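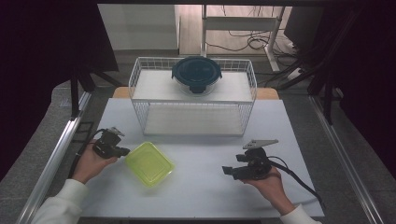 Getting the smell out of food containers (and other things I've learned about leftovers)

I had a big sort-out of the container cupboard in May, and I've been meaning to write up what I learned ever since. It's the cupboard that rains lids on you. You know the one. Mine is to the left of the cooker, which is the worst possible place for it because I'm usually opening it with one hand while stirring something with the other.

So, smells first, as that's what people write to me about more than anything else.

Onion, garlic and curry get into plastic and stay there. Washing up liquid and hot water will shift the grease but not the whiff. What works for me is bicarbonate of soda made into a paste with a bit of water, smeared round the inside and left overnight. Rinse it off in the morning and stand the tub somewhere sunny with the lid off. If it still smells after that, do it again. If it still smells after the second go, it's a screw tub now -- mine live in the shed with picture hooks and rawlplugs in them, and the picture hooks don't mind a bit of madras.

Orange stains from tomato are another matter. Rub the inside with a little cooking oil before you wash it, then use plenty of washing up liquid and a soft cloth. It lifts a surprising amount, though never all of it. I've had more luck with sunshine than with anything out of a bottle. A week on the kitchen windowsill took a bolognese tub from bright orange to a sort of faint peach, and I was quite happy with that.

You can avoid most of the staining by letting the sauce cool a bit before it goes in, and by not microwaving tomato things in plastic at all. I put mine in a bowl with a plate on top.

Lids and seals

If you've got the sort with a silicone seal running round a groove in the lid, please go and look under yours. I did and I wasn't pleased! Ease the seal out with the handle of a teaspoon (not a knife, you'll nick it and it'll leak for ever more), wash it in hot soapy water and run a cotton bud round the groove. Let both bits dry properly before you put them back together. I lay the seals over the neck of a bottle so the air gets all the way round.

A seal that has gone slack can sometimes be put right by turning it over when you refit it. Check whether yours is the same shape on both sides first. If it has a little lip on one side, it only goes in one way, and you'll need a new one. I bought spare seals from Stamitell, who do a mixed pack, and the mid-sized ones fitted nearly everything I own. The big roasting dish one still leaks. I've given up and use it for dry pasta bakes.

Store your lids off. I know it's tempting to click everything together so that nothing gets lost, but a tub that's shut up with the tiniest bit of damp in it will smell like a school flask by the time you want it. Mine are nested by shape now, big to small, and all the lids stand on their edges in an old toast rack. Best thing I did all year.

Portions

For a long time I froze everything in whatever tub came to hand, and then had to defrost enough chilli for a rugby team. These days I weigh out soup for the two of us at 480 g, which does 2 decent bowls with bread, and cooked rice at 100 g a go, flattened in a freezer bag so it thaws quickly. Cool your rice as fast as you can after cooking (spread it out on a tray) and get it into the fridge or freezer within the hour. When you reheat it, make sure it's steaming hot right through, and only do it the once.

Leave a gap at the top of anything wet, as it swells when it freezes. A thumb's width does it. I lost a lovely jar of stock that way and was picking glass out of the freezer drawer all afternoon, so do check that any glass you use is meant for the freezer as well. Never take it straight from there to a hot oven, either. Overnight in the fridge, then let it lose its chill on the worktop while the oven warms up.

Labels

Masking tape and a permanent marker. I've tried the fancy ones. I had a roll of the Zatia wipe-clean labels and they fell off in the cold, every one, so that for a whole winter we had mystery teas. Put the tape on while the tub is dry and at room temperature, fold one end under so you've got a tab to pull, and write what it is as well as the date. "Brown" isn't enough, as I found out when I served gravy on a crumble.

If you get left with sticky residue, a dab of cooking oil on kitchen roll, leave it ten minutes, then wash.

Odds and ends

Grubby corners on square tubs: an old soft toothbrush and a drop of vinegar.

Tubs that come out of the dishwasher cloudy are often suffering from hard water. Fill them with warm water and a good slosh of white vinegar and leave for half an hour. Keep the vinegar well away from bleach.

Greasy tubs go in the sink last. Wash them first and you'll put a film over everything else.

And keep one shelf in the fridge for things that want eating up. Ours is the middle one, right at eye level. Before that I'd find half an onion at the back behind the Pană pickles, gone to soup. Now whoever gets hungry looks there first and I throw away far less.

Several of you have asked about getting turmeric out of a white worktop. I've only tried it on the one at the Plodbridge hall kitchen, with bicarb paste and a damp cloth, and it came up well, but do a bit in the corner first to be on the safe side. I'll do worktops properly next time, along with what to do about limescale round the tap.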